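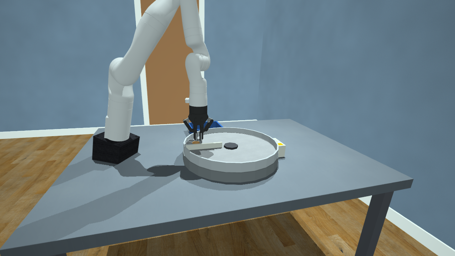

Tonantzin Ventura puts the blame on the tray. A rim that high, she argues, should have been in the collision model from the first day, and every hour spent on the gripper was an hour spent in the wrong place.

The logs partly support her. In March the Tretulach cell was run in simulation for 1,043 pick cycles, and 30 of them ended in a protective stop. The arm reached down for a bar lying close to the rim, the fingers closed, and the controller reported excess force at the wrist before the lift began.

Damián Beltrán, who wrote the motion code, first suspected the force threshold. He raised it and ran another 400 cycles. The stops became less frequent, but the contact forces behind them went up. On hardware, that change would have hidden the fault until a finger bent.

The cause was a mismatch between two models of the same tray. The physics engine used the full shape, with the raised rim. The planner used a flat disk left over from an earlier layout. Any path that crossed the edge at a low angle looked clear to the planner and was blocked in the simulator.

Both programs now load the tray from one file, and a startup check compares the two outlines before motion is enabled. The old force threshold is back in place. A further 430 cycles produced no protective stops.

Ventura wants the check extended to the table and the bin. Beltrán has agreed to the bin. The table is still under discussion.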